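From the Craft Room: Brown Paper and Other Small Victories

I promised last month I'd write up the great table cleanup, and then April got away from me, so this is a bit overdue. Thank you to the people who kept asking (Sumaiya Cassim, I mean you, and yes, I finally bought the paper).

So, the paper! I picked up a big roll of plain brown kraft from Gunawardena, the packing supply place behind the post office. It's 300 feet long and I had to carry it out to the car on my shoulder like a rug. I cut one big sheet for each messy job and lay it over the long table before anything else comes out of the cupboard. Crumbs, clay bits, foam shavings, dried glue, it all lands on the paper, and a quick brush takes care of most of it. I used to go at the bare tabletop with a wet rag and end up with gray paste in every seam. Never again.

The other change is that the trash comes to the table now. I used to keep one can by the door and walk every handful over, dropping half of it on the way. Now I line a low bin with a black bag and set it right up on the tabletop, so it's an easy tip from the dustpan and I'm done. If you try this, fold the bag well down over the sides, because a bag that slips in halfway through will make you say things.

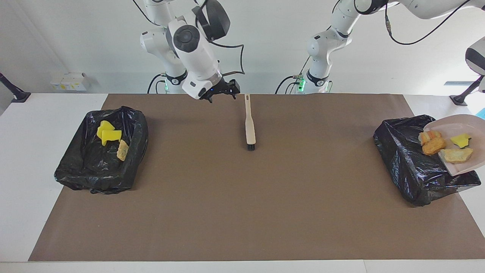
Brown paper down, brush and dustpan out, and old yellow sponge pieces in the bin.

About brushes, since three of you wrote in. I like a long handle and stiff black bristles, and I like a hole at the end so it can go on a hook. Mine lived in a drawer for years and the bristles all bent over to one side, which made it useless for corners. It hangs up now. The dustpan I'm less fussy about, but do run your thumb along the front edge before you buy one. If there's a lip or a wave in it, you'll be chasing the same line of dust backward across the table forever (I have owned two like this and I kept both far too long, I don't know why).

Sponges: throw them out sooner than you want to. I cut mine up for stamping and paint dabbing when they're past dish duty, and after that they really are finished. Anything that sheds when you squeeze it goes in the bag.

I also tried sweeping toward the middle of the sheet and lifting the corners to make a sort of pouch. Works great for sawdust and dry stuff! Does not work for beads. I found beads in my shoe, in the window track and in the Soren shelf unit, which has a gap along the back I'd never noticed until then.

The whole routine takes me 30 minutes at the end of a session, and less if I'm not talking. Clean sheets of paper get used twice, once on each side, and then I tear them up for packing.

Next month I'm doing paint lids and how to get them off when they've glued themselves shut. If you have a trick, send it over before I ruin another screwdriver.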